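About Stukusix

Stukusix is a language school in Jaltitz, and we love what we do! We opened in February with 3 learners and a borrowed kettle; now 42 of you come through the door (and stay for tea).

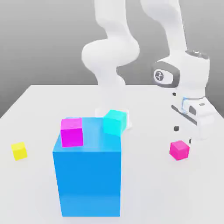

Evening classes

Beginners start with the Feren course. Bring a notebook, we have pens.

Print this page | E-mail this page

Filed under: Our School

Comments

Loved the spring course, more songs please!

Is there parking?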